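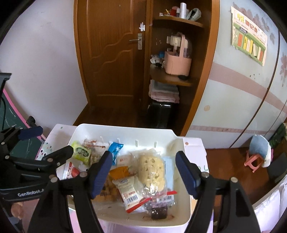

5 Recording demonstrations: tray and packet tasks

5.1 Scope

This section covers the recording of demonstrations with the Trutmont hand-held grippers for tasks in which wrapped goods are moved between a tray and a table top. It applies to single-gripper and two-gripper sessions. Mounting the camera and pairing the grippers are covered in section 4. Review and upload are covered in section 6.

Terms used in this section:

Episode – one continuous recording, from the start tone to the stop tone.
Layout – the arrangement of goods and tray at the start of an episode.
Set – a group of episodes recorded at one table, with one operator, without remounting the camera.

5.2 Preparing the table

1. Place the table so that the operator can stand at it with both elbows clear of walls and furniture.

2. Put the tray within reach of both grippers. The whole of the rim must be visible in the preview when the grippers are held at rest height.

3. Load the tray with mixed goods. Use packets that differ in size, stiffness and surface. Clear film, printed film and rigid blocks should all be present if the task sheet calls for a mixed load.

4. Leave the packets as they fall. Do not sort them by colour or turn the labels upwards.

5. Remove any packet that has split. Loose crumbs may stay on the tray floor unless they reach the finger joints.

6. Set the room lighting and leave it unchanged until the set is complete.

Note: Patterned table tops are allowed. Record the pattern in the "surface" field of the session form. Do not cover a patterned top part of the way through a set.

Note: Household rooms do not need to be cleared. Doors, shelves and bedding may remain in view. Remove letters, family photographs and screens showing personal details.

5.3 Checking the grippers

1. Open and close each gripper fully 3 times. The reading in the Lolum recorder must return to zero at each closure.

2. Check that the grip pads sit flat and that no screw stands proud of the finger arms.

3. Wipe the pads with a dry cloth. Do not use alcohol on the pads.

4. Route the cable away from the jaw opening and leave enough slack for the full reach of the task.

5. Hold both grippers over the tray and confirm in the preview that the fingertips are visible when open and when closed.

CAUTION: Keep fingers out of the linkage while the trigger is held. The arms close with enough force to pinch skin.

5.4 Recording an episode

1. Select the task in the recorder and enter the layout number.

2. Hold the grippers at rest height with the jaws open. Press Start and wait for the tone.

3. Move to the first packet at an even speed. Approach from above unless the tray wall prevents it.

4. Close the jaws until the packet is held. Do not squeeze further. Excess closure is stored as part of the example and will be learned with it.

5. Lift the packet clear of the rim before moving sideways.

6. Lower the packet to the table and open the jaws. Do not drop or throw it.

7. Repeat until the task sheet is satisfied, return to rest height and press Stop.

If a packet slips, continue the episode and pick it up again. Mark the episode "recovered" in the recorder. If a packet falls to the floor, stop the episode and mark it "void". Do not reach into view with a bare hand in either case.

The standard allowance is 11 episodes for each layout. Change the layout when the allowance is complete, or earlier if the tray has been knocked out of position.
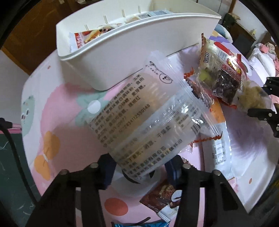

5.5 Grip quality on film packets

Thin film gives more trouble than any other material in this task group. It folds between the pads, it reflects the room lights, and its outline changes each time it is lifted. In an acceptable hold, the packet stays above the table between the two dark pads and enough of it is exposed for its outline to be followed. The translucent packet held here lies at a diagonal, with its crimped end extending to the right, and this is acceptable: packets need not be levelled before they are moved. White highlights on wrinkled film are also acceptable, provided the fingertips can still be made out. Packets already lying on the table may touch or overlap, and should not be tidied between episodes of the same layout.

Reject a hold if:

– the packet is gripped only by the loose edge of the crimp and swings freely
– a second packet is lifted with the first, unless the task is marked "multiple"
– one finger is pressed against the table or the tray wall throughout the lift

5.6 Two-gripper sessions

1. Assign left and right before the first episode. Do not swap during a set.

2. Keep the idle gripper at the side of the work area with its jaws open. It may remain partly in view.

3. When handing a packet over, close the receiving jaws fully before opening the giving jaws.

CAUTION: Do not cross the cables. A crossed cable can pull a gripper out of the hand.

5.7 Closing the set

1. Enter the set name and operator initials.

2. Compare the episode count in the recorder with the paper log. In the Collado trial, a set of 139 episodes was returned for correction after void episodes had been left out of the log. Void episodes must be logged.

3. Copy the set to the Ament drive and wait for the "verified" message before disconnecting the grippers.

4. Return the grippers to the case with the jaws closed.

Section revised 20 November 2022 by Romana Brabec. Checked by Fergal Brophy.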